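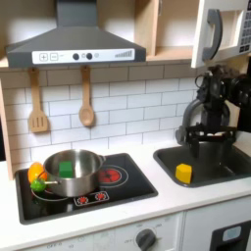
The play kitchen, with its gray hood and subway tile

The pretend corner at our neighborhood playroom has a kitchen in it now, and I have been looking forward to telling you about it since June. Some of you will remember the old one, which had served a great many pretend breakfasts and was down to its last hinge. Elba Ledesma found the new one through a family over on Brukirton, and it took us most of an afternoon (and a pot of real coffee!) to settle on the right wall for it.

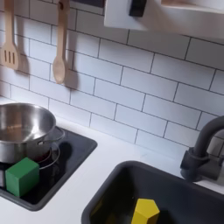
Wooden spatula and spoon, hanging against the tiles

I am especially fond of the utensils. They hang low enough for small arms, and the children have taken to putting them back with great ceremony — more than I can say for anyone at my house. The steel pot gets the most use, mostly for soup, and I have been served around seven bowls of it.

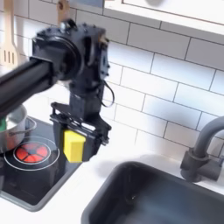 Yellow sponge in a black gripper, with the sink at right

The yellow sponge is a favorite too, so please remind your little ones that dishes come before story time. Our soup cooks are generous with ingredients, and whatever went into the pot needs to come out again before we close up at 4.

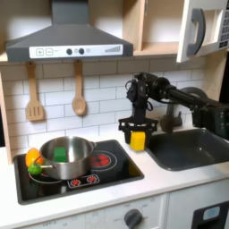 Peppers by the saucepan, microwave door open

If you have play food at home that has been outgrown, we would love to have it — vegetables above all, as the peppers are always in demand. Leave it in the basket by the front door, or hand it to Elba or me any morning. We could also use a second small saucepan, with a lid if possible.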